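# About Stolum

Stolum is a small furnished-rental company in Pravdale. We look after apartments and single rooms for people who need a place for longer than a hotel stay and shorter than a full lease. Most of our guests are here for work, for a course at the school, or while their own home is being repaired.

We started with two rooms above a hardware store on Salazar Street. The building went up in 1825 and has been a boarding house, a tailor's shop and an office. We still rent out those rooms, and we now manage 12 units in the Salazar and Stivis neighborhoods.

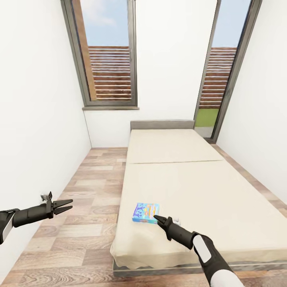 Stays run from one month up to five. Rent covers heat, water, internet, bed linens and towels. Electricity is billed separately in the Stivis building, where each unit has its own meter. Parking is on the street, and the permit form is in the folder by the door.

We clean every unit between guests and check the smoke alarms at the same time. If something breaks during your stay, call the office before noon and we will try to come by the same day. Laundry machines are in the basement of both buildings and take cards only.

Bookings for stays starting in February are open now. To ask about a unit, stop by the office on the ground floor at Salazar Street or leave a message on the office phone.

Page updated January 26, 2024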